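Sasby Celebrity Desk: editorial meeting, 16 Jul 2025

Present: Nyokabi Temba (chair, minutes), Tumaini Shemweta, three staff writers, one intern. Apologies from the photo desk.

1. Minutes of last meeting
Agreed, with one correction. The Brarnon divorce piece was held over, not killed. Nyokabi still doubts there is a divorce.

2. The Mwakalinga engagement
Tumaini wants to run the engagement as confirmed. The evidence is a ring in a vacation post, a comment from a cousin, and a rival site that cites an unnamed friend. Nyokabi asked whether the friend and the cousin could be the same person. Tumaini could not rule it out. The rival site had the same couple engaged last December and never ran a correction.

The post has 2402 comments. Nyokabi said comments are not sources, and that most of the ones she read were people asking where the swimsuit came from. One writer pointed out that the ring is on the right hand. Tumaini said plenty of people wear them there.

Decision: no story until the publicist answers. "Close to the couple" is not to appear in any draft unless the writer can name the person to Nyokabi in private.

3. Net worth pages
We now have 117 of these. Nyokabi picked 16 and asked where the figures came from. Most trace back to one another or to a site that gives no method. Two list a house the person sold years ago. Traffic is good, and the ad team would like more. Nyokabi is not convinced that readers stay long enough to matter.

Decision: no new pages this month. Tumaini to check the worst ones and pull any figure with nothing behind it.

4. Baltby reality show
The producers have offered an interview with the two leads if we send questions ahead. They also want to see the copy. Refused on the second point. Tumaini thinks they will drop that demand. Nyokabi expects they will drop us.

The press kit for the dinner party episode runs to 354 pages, and a writer who got through most of it found no air date. 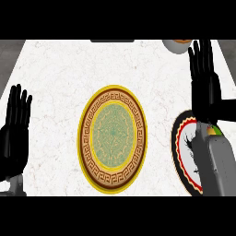
5. Any other business
The "where are they now" series needs a rule on people who have asked to be left alone. Tumaini to draft one. The intern asked if birthdays count as news. Left open.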